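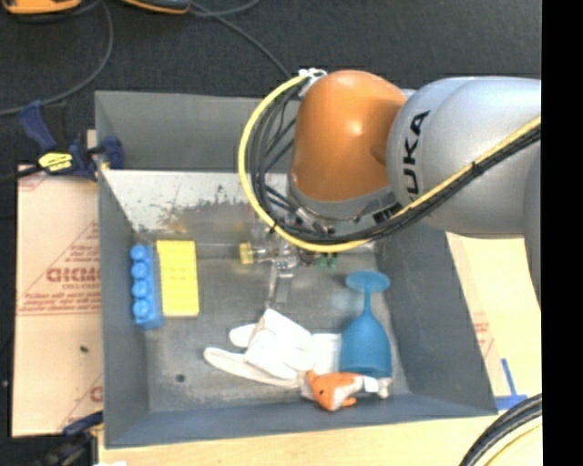

Slow cooking for people who are never in

Hello all, and welcome to the bit of the newsletter where I go on about my tea. Last time I asked what you do about eating properly when the evenings are dark by five, and I had more replies than I've ever had for anything (the bicycle lights piece got two, so it wasn't a hard record to beat). Most of you said the same thing: you get in, you're tired, you eat toast. I've done plenty of that myself. So this month it's slow cookers, and I make no apology for being a bit evangelical.

Mine came from my aunt, who bought it in 1997 and used it, by her own account, for one gammon. It sat in a cupboard in Cerkness until she moved, and I took it because it was either me or the tip. The lid has a chip in it and the dial only says low, high and off. I've had fancier ones pointed out to me since, with timers and a little screen, and I'm sure they're lovely, but I can't get excited about a screen on a stew.

What I do get excited about is beans. Dried beans, soaked overnight, then boiled hard on the hob for a good ten minutes before they go anywhere near the slow cooker. Please don't skip the boiling if you're using red kidney beans, they can make you properly poorly otherwise. After that it's an onion, a tin of tomatoes, whatever root veg is looking sorry for itself, a spoonful of smoked paprika and enough stock to cover. Low, all day. I leave for work before eight and by the time I've walked back up the hill it's done, and the whole landing smells of it. My neighbour has started asking what's on!

Several of you asked about meat, so: cheap cuts, every time. Shin of beef, pork shoulder, chicken thighs with the bone left in. Chicken breast goes like string. I used to brown everything first because my mum did, and then one morning I overslept and didn't, and I could hardly tell the difference in a curry. In a plain beef stew I could, a bit. So now I brown for stews and don't bother for anything with a lot of spice in it, and I feel fine about that.

The other thing that comes up is watery sauce. Hardly any steam gets out, so if you're using a recipe written for the oven, cut the liquid by a third or so to start with and see how you get on. If it's still thin at the end, take the lid off, turn it up to high and go and have your bath. Or mash a few of the beans against the side with a fork, which thickens it up nicely and saves getting the cornflour out.

Imani Calloway wrote in with a rice pudding that I've now made three weekends running. Pudding rice, whole milk, a little sugar, a strip of lemon peel and a proper knob of butter rubbed round the pot first. Hers takes 2 hours on high. Mine wanted nearer three, but my pot is ancient, so I'd start checking early and give it a stir when you do. She has it with stewed plums. I had it cold out of the bowl the next morning, standing up, and it was even better.

I also tried porridge overnight, as two of you swore by it, and I'm sorry to say mine came out with a crust you could have resoled a boot with. I used a small amount in a big pot, so that's probably where I went wrong. If you've cracked it, tell me how, preferably with quantities. "Some oats" is not helping me.

On freezing: I do a full pot on a Sunday and put half away in old takeaway tubs, labelled, with the date. I was bad about labels for years and once defrosted what I thought was lentil soup and ended up with stewed apple alongside a cheese toastie. (Quite nice, as it happens.) Let it cool first, but don't leave it sitting out all evening, and warm it through on the hob until it's piping hot. Don't reheat it in the slow cooker, it takes far too long to get there.

Would anyone be up for a recipe swap before Christmas? I was thinking one sheet each, any dish, as long as it can be left alone all day. Send me yours by the end of the month and I'll type them up and put copies by the kettle. Vegetarian ones especially welcome, as I've got plenty of beef already and only so many ways with a chickpea. And if whoever borrowed my ladle in April still has it, I'd love it back.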